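The Pen Aisle at Furnival

Ask Sevim Güneş where she'd spend a free half hour and she'll skip the bookstore and the coffee bar and head straight for stationery. I went along with her to Furnival, a neighborhood market where the school supplies share their shelves with odds and ends for the house, and I came home with more pens than I can use before December (no regrets!).

What I love about a good pen shelf is how much choice fits into so little room. Sevim goes for fine blue ballpoints. I'm hopeless around erasers, especially the pastel ones, and I'll pick up a fresh notebook even with 3 blank ones waiting at home.

Her tip is to start with the divider boxes. Packets stand upright in there, so you can flip through them like old records and keep each color with its own kind. 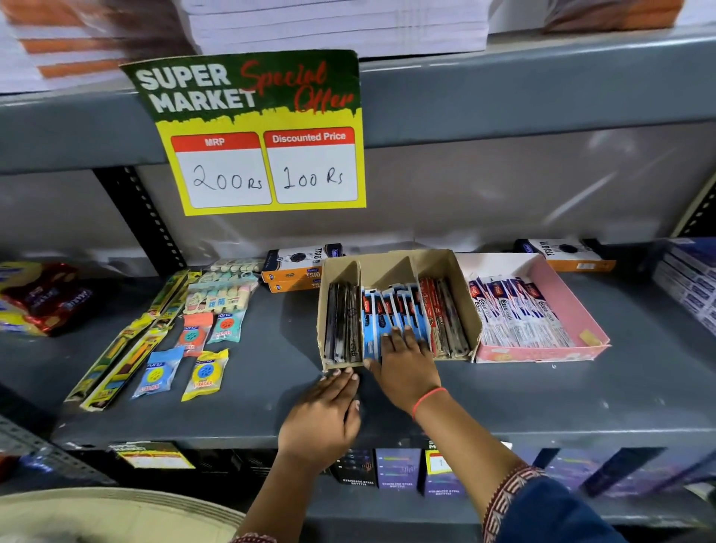 She takes her time over it, too. Almost 30 minutes went by before we even got to the notebooks, and by then we were deep in an argument about whether crayons or colored pencils make the better gift for a six-year-old. Sevim says crayons. I bought the pencils.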